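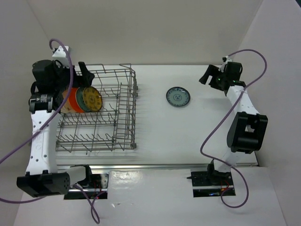
Niilo Tuominen read the draft of this talk and told me that 200 demos is plenty, and anyone asking for more is stalling. I'm going to start by disagreeing with him.

**Slide 1: what we have**

- Dish rack task, two arms, one station.
- 200 recorded. 158 left after review. Say both numbers, slowly. People only quote the first.
- One plate flat on the table, other dishes already in the rack. Pause on this.

**Slide 2: what I doubt**

- Same white table and pale walls every run. So what did it learn, plates or this table?
- Katherine ran 4 operators. You can tell them apart from the joint plots alone. Is that variety, or four sets of habits? I lean toward habits.
- Where does the plate start? Ask the room to guess. Mostly the middle.
- Hardly any failed grasps kept. Reviewers threw them out as "bad." I think those were the useful ones.

**Slide 3: the Pronance plan**

- They want 536 by the end of June. Nothing in the plan says what the extra ones should contain.
- My ask: move the rack, swap the plates, keep the recoveries.
- If Duván brings up the loss curve, fine, but the test runs used the same plates as training. Don't get dragged into it for more than a minute.

Skip slide 4 if short on time. Leave the station picture up for questions.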